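Eritz College Names Jhosep Flores Its 2026 Bruvus Service Fellow

August 12, 2026

I get to write a lot of announcements in the student life office, and most of them are about parking. So you can imagine how happy I was when this one landed on my desk. Jhosep Flores, a senior in accounting with a minor in Spanish, is the 2026 Bruvus Service Fellow at Eritz College!

The Bruvus goes to one undergraduate each year who has put real time into the town around campus. It comes with a stipend of $3,595, a seat on the college's community partnerships board for the year, and a framed certificate that past winners tell me is much too big for a dorm wall. This year 89 students were nominated, which made for some long evenings with the reading panel (I sat in on all of them, and I ate most of the pretzels).

Jhosep's name kept coming up. He was nominated by two professors, his cross-country coach and a woman who runs a dry cleaner on Grokuvik Street, who wrote her letter by hand and put three stamps on the envelope to be safe.

If you don't know the Grokuvik neighborhood, it starts where the campus shuttle turns around, and a lot of students never go past that stop. Jhosep got off there in his first year looking for a haircut and ended up talking with the barber about quarterly taxes. The barber had a shoebox of receipts and a letter from the state he hadn't opened. Jhosep had finished exactly one accounting class at that point, so he did the sensible thing and asked his professor for help. The two of them sat down at the shop the next Saturday and went through the box.

From there it grew into the Grokuvik Bookkeeping Table, which now meets every week in the back room of the neighborhood library during the school year. Students who have passed the second accounting course sit down with small shop owners, home day care providers, house cleaners, food truck people, whoever shows up, and help them set up records they can keep going on their own. A faculty member is always in the room. They don't file anybody's returns, and Jhosep is very firm about that. They get people organized, explain what the letters mean, and point them to a licensed preparer when it's time for one.

Last year the Table worked with 100 business owners, and 14 students took regular shifts. Plenty of the conversations happen in Spanish, and that's where the minor comes in. Jhosep told me his accounting Spanish was terrible when he started.

"I grew up speaking it at home, but we never sat around the dinner table talking about depreciation," he said. "I had to make flash cards. My mom thought it was the funniest thing she'd ever seen."

I asked him what he's proudest of, and he thought about it for so long I wondered if the call had dropped. Then he talked about a baker who used to come in every single week with the same question and who now brings her cousin and answers it for him.

Jhair Betancur, who teaches the tax sequence here and was the professor at that very first Saturday session, wrote one of the nomination letters. I called him up for a quote and got about 20 minutes of stories instead, so I had to pick.

"Jhosep is a careful student, and he gets good grades, and you can find that on his transcript," Jhair said. "What I wanted the panel to hear is that he listens all the way to the end of the question. I have been teaching a long time and I am still working on that one."

Jhosep also runs cross-country for Eritz (he describes himself as "solidly in the middle of the pack, every time"), tutors in the math center two afternoons a week, and spent this summer as an intern in the accounts office at Nomura Regional Credit Union in town - no relation to anyone else with the name, they always ask me to say. After graduation he plans to sit for the CPA exam and would like to stay in the area if he can.

He'll use part of the stipend to print a set of plain-language record books in English and Spanish, with a page for each month and a pocket in the back for receipts. I've seen the draft. I run a small embroidery business out of my spare bedroom and I've already asked for a copy.

As for what the fellowship year looks like, Jhosep will be training the students who take over the Table when he graduates. New helpers shadow an experienced student for four sessions before they sit with anyone on their own. He's also hoping to add an evening session, because a lot of owners can't close up in the middle of the day, and the library has said it can keep the back room open late once a month to try it.
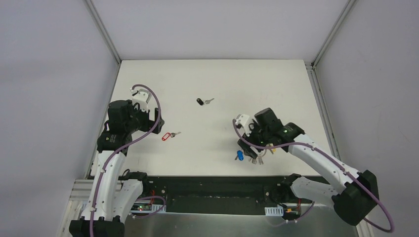 Two robot arms at a white tabletop.

The fellowship will be presented at the opening convocation in September, in the main auditorium. The ceremony is free and open to everybody, and Grokuvik residents and business owners are especially welcome. There's a reception in the lobby afterward with coffee and cake - the baker I mentioned is making the cake, and I've been promised it's the one with guava. The campus shuttle will run its regular Grokuvik loop that evening, with a late bus back after the reception.

A few things for people who want to get involved. Students who have completed the second accounting course can sign up for a Bookkeeping Table shift at the student life front desk once classes start. You don't need to speak Spanish, though we'd love it if you do. Students who haven't taken the course can still help with greeting, sign-in and making copies, and that copier needs a patient person. Business owners don't need an appointment. Bring whatever you have, in whatever kind of box you keep it in.

Nominations for the 2027 fellowship open after winter break. Anyone can nominate an Eritz undergraduate, including neighbors, employers and fellow students. The form is one page plus a letter, and the letter can be short. Handwritten is fine too!

About the Bruvus Service Fellowship: The fellowship is awarded each year by Eritz College to an undergraduate in good academic standing who has made a lasting contribution to the local community. Fellows are chosen by a reading panel of faculty, staff and past recipients.

About Eritz College: Eritz College is a four-year college offering programs in business, education, engineering and the liberal arts.

Media contact: Office of Student Life, Eritz College. Reporters who would like to talk with Jhosep or visit a session of the Bookkeeping Table should get in touch with us first so we can check with the owners who'll be there that day.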